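Drorngate Community Help > Robotics and automation > Methods

Does the layout of the room matter when collecting demonstrations with hand-held grippers?

Posted by Kiprono Nzioka, Sat 28 January

I am writing up a small imitation learning study and would like some advice on the method section before it goes to my supervisor in February. We collect demonstrations by hand. A person holds one gripper in each hand, does a short table task, and we train a policy on the views from the gripper cameras plus one from head height. The tasks are simple: a knob in a tabletop, a spoon in a cup, that sort of thing.

I have 700 demonstrations, all at the same table. The policy does well at that table. When we turned the table to face the other wall and ran 50 trials, it did a lot worse, mostly by stopping short of the object. Nothing on the table had changed.
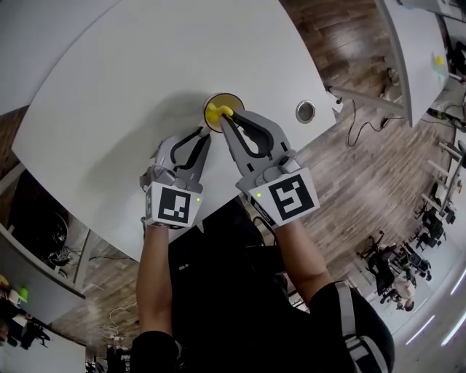 Head-height view, knob task, both grippers at the table.

My first thought was the tracking, but the marker blocks look fine when I play the recordings back. So I have two things to ask. Is it normal for the background to matter this much with wide lenses? And do I need to start again, or can I add to what I have?

For what it's worth, the people doing the demonstrations were given no instructions about speed. Some are quick and some are very slow.

Everett Mercado

Yes, it is normal. A wide lens on a gripper sees most of the room, and if the room never changes the policy is free to use it as a landmark. It can learn that the gripper should close when a certain bit of wall is in a certain place. Turn the table and the landmark has gone.

You don't need to start again. What I would do, in this order:

1. Check the left and right camera recordings separately. Play a handful of each with no sound and no labels and see what takes up most of the view. In a lot of gripper footage the tool itself fills the lower half, the object is a small patch in the middle, and everything else is room: walls, ceiling, a table with a microwave on it, whoever is standing there. That is a great deal of picture that has nothing to do with the task.

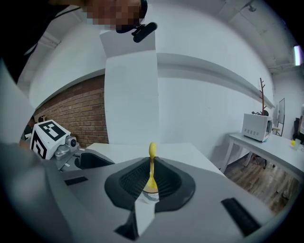

2. Mask or crop before you collect anything new. Black out the upper part of the gripper view during training and run your 50 trials again with the table turned. If the score comes back up, you have your answer and it has cost you a day. Mask at test time as well, or the comparison means nothing.

3. Add a few table positions. We had four in our last study and it was enough to see a clear difference. Split your new sessions evenly between them. Don't do one position per person, or you won't be able to tell the person from the position afterwards.

4. Look at the moment of contact by itself. Cut each recording to the short stretch where a jaw meets the object and compare those clips across people. With a spoon in a cup, a jaw touching the top of the handle is a very different starting point from one gripping it halfway down, and your policy may be averaging the two. That could explain stopping short just as well as the background could, so test it separately. 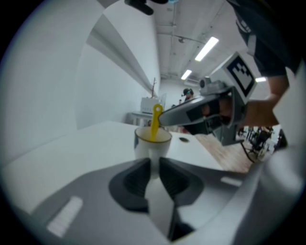

5. Report both scores. Give the result at the original table and the result with the table turned, side by side, with the number of trials for each. Reviewers will ask for it anyway.

On speed, I would leave your slow demonstrations in for now. Change one thing at a time.

Jocelyn Lachance

Agree with most of that, but I'd be careful with the masking. We tried it at Platville and the policy got worse on the two-handed tasks. The gripper view was the only place it could see where the other gripper was, and the mask kept covering it. In the end we blurred the background and left the other gripper sharp. It took longer to prepare - we had to check the outlines by hand on 36 recordings - but it held up better when the table moved.

Also check whether your head view is helping at all. Train once without it. Ours was making things worse, as it showed the floor, the chairs and whoever was sitting in them.

Corrado Mancuso

just collect more data. worked for us

Kiprono Nzioka

Thanks all. I will try the crop first and then the blur, and do a run without the head view. Jocelyn, did you blur at test time too, or only in training?

Jocelyn Lachance

Both. Same settings for each.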